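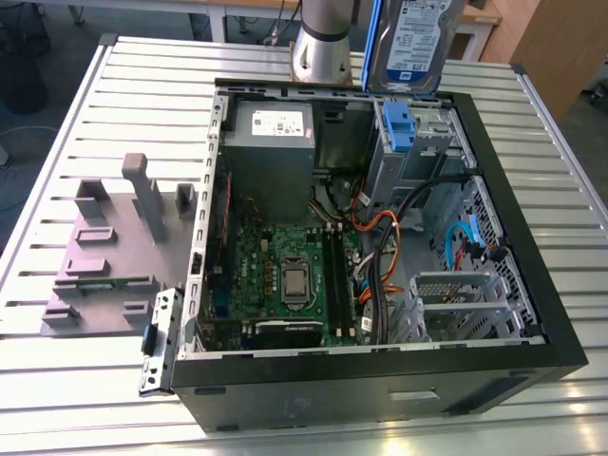 Chapter 4
Comparing Grippers on a Disassembly Task

4.1 Why disassembly makes a useful test

Grippers are often compared on blocks, cans and other simple shapes. Such tests are easy to repeat, but they say little about how a gripper behaves when the part is inside something else. A hard disk drive in a desktop computer is a more demanding target. It has flat sides, a known size and a moderate weight, but it sits in a cage with little clearance, close to cables and sheet metal. The gripper must reach the tray, hold it firmly enough to overcome the latch and the connectors, and carry it out along a line that touches nothing else.

This chapter uses drive removal as its running case. We compare the Sirudari parallel gripper, the Melletti three-finger hand and the Barroso vacuum tool, all mounted in turn on the same arm. Section 4.2 covers the test layout. Section 4.3 defines a trial and its outcomes. Sections 4.4 through 4.7 treat grip force, finger shape, approach direction and the effect of camera placement. The Sakov controller is used throughout, and its settings are held constant except in Section 4.7.

Readers should be familiar with the friction cone (Chapter 2) and with the tool frame calibration procedure (Chapter 3).

4.2 Test layout

The computer case lies on its side on a slotted aluminum table, with the side panel off and the interior facing up. With the case in this position, the power supply, motherboard and drive cage can all be reached from above. The 3.5-inch drive in Figure 4.1 is held in a blue plastic tray, and the tray and drive are handled as one part. Loose cables are left in the case. Tying them back would make the task easier and the results less useful.

Three conditions must be met before any trials are recorded.

(a) The case must not shift when the arm pulls on the tray. A shift of even a few millimeters changes the extraction line and will be counted against the gripper when the fault lies in the mounting.

(b) The tool frame must be measured again after each gripper change. The three tools differ in length, and an error along the tool axis will show up as a difference in grasp depth.

(c) The payload setting in the controller must match the mounted tool. If the old value is kept, the arm will read part of the tool's weight as contact force.

Condition (c) is the one most often missed. In a first run of this comparison, Pallavi Bhatia and Mohammed-Awal Dramani found that the Melletti hand seemed to pull 4 newtons harder than the Sirudari gripper in free air. The payload entry had been carried over from the previous tool. The run was discarded.

4.3 Trials and outcomes

A trial begins with the arm at the ready position and the tray fully seated in the cage. It ends when the tray reaches the release position or when a stop condition is met. Each gripper is given 100 trials. The order of grippers is changed between blocks so that wear on the latch is shared among them.

Every trial is assigned one outcome:

Clean removal. The tray reaches the release position with no contact force above the limit.

Removal with contact. The tray reaches the release position, but the force limit is exceeded at least once. The trial is kept and the peak force is noted.

Slip. The tray moves within the grasp by more than 2 mm at any point after lift-off.

Drop. The tray leaves the grasp before release.

No grasp. The gripper closes without holding the tray, or the vacuum level is not reached.

A trial may meet more than one definition. In that case the later entry in the list is used. A tray that slips and then falls is recorded as a drop.

Force is sampled at 1000 Hz at the wrist. The sensor measures the sum of all loads on the tool, so it cannot tell friction in the cage from contact with a cable. Video is needed to separate the two, and Section 4.7 returns to this point.

4.4 Grip force

Consider a parallel gripper holding the tray by its two long sides. Let F be the force applied by each finger, m the combined mass of drive and tray, and P the pull needed to free the tray, directed along the finger faces. With friction coefficient k between finger and tray, and with the pull directed straight up, the grasp holds during slow motion if

2kF > P + mg

where g is the acceleration due to gravity. During release from the latch, P is much larger than mg. Once the tray is clear, P falls to zero and only the weight remains. A force chosen for the carry phase alone will therefore fail at the latch.

Suppose P + mg reaches 19 N and k is 0.5. Each finger must then apply more than 19 N. The margin added to this figure depends on the finger pad, and a gripper with hard pads will need more than one with soft pads for the same tray.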